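Two fingertips, one crumpled bag

I finally got back to the gripper comparison on Wednesday night. Last time I wrote about the Bikama, the one with the bare hard fingertips that I gave up on in April. Since then I have switched to the Amia hand-held, and most of what follows is about the finger pads.

The Amia came with two sets. The smooth ones are fine on boxes and bottles. On anything thin they slide, and you end up squeezing harder and pushing the thing around the table. The textured ones are blue and a bit softer. They take longer to seat properly and one of mine went on crooked the first time, so check that before you tighten anything.

I ran 100 picks with each set over a couple of evenings. Smooth pads dropped or missed 8. Textured pads missed 5. That is a smaller gap than I expected, and nearly all the misses in both sets were plastic bags. Trinidad Montecinos, who lent me the Wusel controller, thinks I am closing too fast and should slow the last bit of travel. She may be right. I tried it on a few picks and it seemed to help, but I didn't log those.

The other thing I changed was the work surface. I used to do this on a bare desk in the garage, and the results were too clean. The dining table has a cloth that shifts and wrinkles under the fingers, which is closer to what an arm has to deal with in a house.
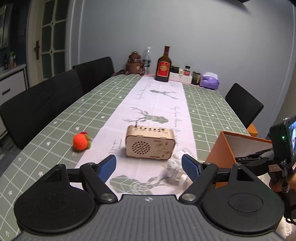
A bag lying on cloth is the worst case so far. If the fingers come down too low they pinch the cloth along with it, and if they stay high they close on nothing. I now come in at a slight tilt and let one finger touch first - slower, but I get fewer handfuls of tablecloth.

Next I want to try the Bustos pads, which are wider. They're on order.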